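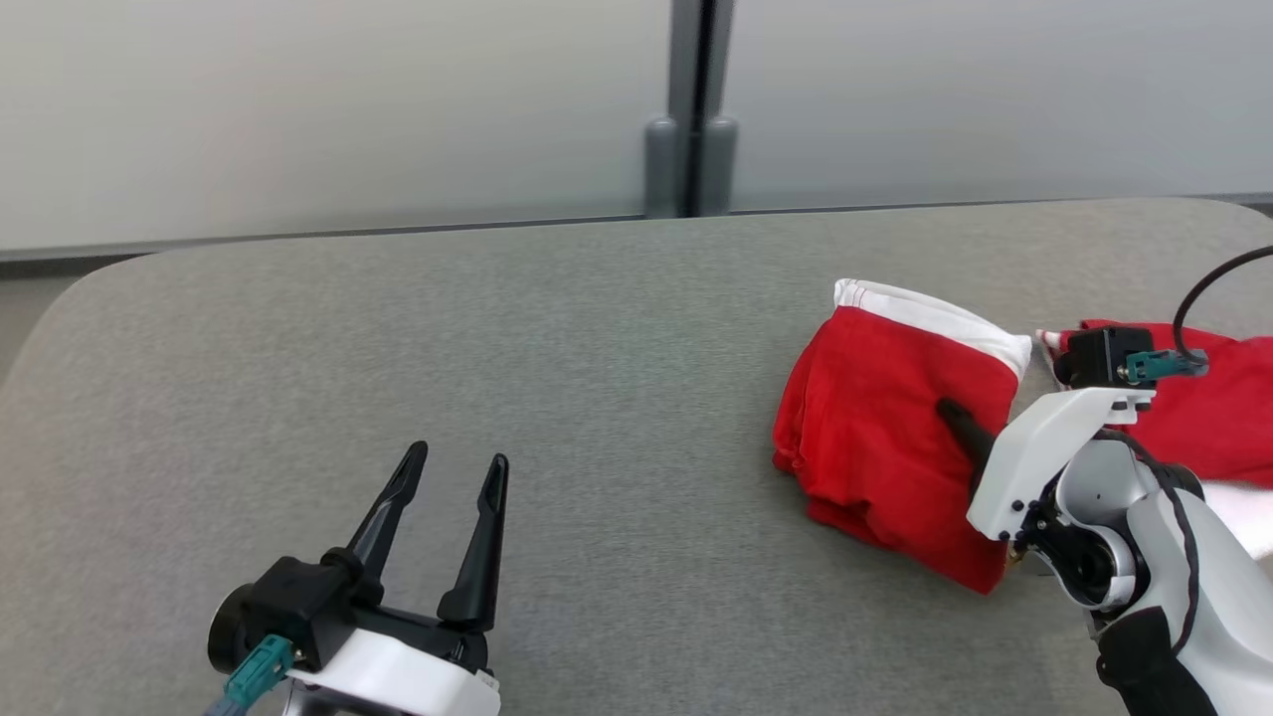 **Second fold keeps slipping on my two-arm build**

posted by fluvudell_garage, 20th May

So I've been building a two-arm setup in the garage since October and I'm finally at the laundry stage (yes, laundry, my whole family laughs at me). It runs on a Skilbridge controller with parallel grippers, black tapered fingers. The first fold is great! Then it presses down to pin the bundle, and when it goes for the second fold the fabric slides along with the finger. I'm using red stuff with white waistbands because it shows up nicely on the gray table. Out of 100 tries I got 72 decent first folds and 7 decent second ones. Is this grip force, finger shape, or me?

**Nena**

Probably a bit of you, sorry! I had the same thing on mine. Pointy fingers push cloth, they don't hold it. I slid a bit of bicycle inner tube over each tip and the slipping mostly stopped. Also try pressing straight down and waiting a moment before the other arm moves, mine was starting to drag before it had settled. And start with the waistband toward the back, elastic likes to spring open if you grab it first.

**voyle**

what Nena said about the rubber. check your cables too, a stiff loop can tug the wrist when the arm reaches across. took me 2 weekends to find that on mine

**spoolend**

I'd just use towels. Way easier.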